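Seraina Zwahlen encadre depuis 3 ans le club de robotique du lycée, que ses élèves ont baptisé Trikby. Ils sont 6 cette année, tous en première ou en terminale. Leur projet : faire ranger du petit matériel de laboratoire par deux bras robotisés.

« L'idée vient des élèves, dit-elle. Ils ont chimie juste avant le club et ils passaient leur temps à parler de la vaisselle. » Le budget était de 2 000 euros, pièces détachées comprises. Une partie des supports a été refaite deux fois.

Pour Minoru Sasaki, élève de terminale, le plus long a été de choisir les objets. « Un tube à essai, ça roule. Et le plastique transparent, le programme le voit mal. On a commencé avec des bouchons bleus parce que ça se repère mieux. »

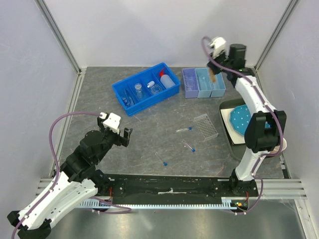
Le groupe s'est réparti le travail par bras. Minoru et Noeline Tapsell s'occupent du gauche, les autres du droit - « et on se dispute pour savoir lequel gêne l'autre », ajoute Noeline. Elle tient aussi le cahier d'essais. Chaque exercice y est noté, avec la position de départ des objets et la cause de l'échec quand il y en a un. L'objectif est d'arriver à 100 essais consignés avant la rencontre interclubs de juillet.

Seraina Zwahlen intervient peu sur le code. « Je leur demande d'écrire ce qu'ils vont changer avant de le changer. Au début, ils modifiaient trois réglages à la fois et ne savaient plus lequel avait compté. »

Et après juillet ? Noeline voudrait passer au portoir complet, tube par tube. Minoru préférerait refaire le passage des câbles. « Ça, c'est moins drôle à montrer, reconnaît-il, mais il faudra bien le faire. »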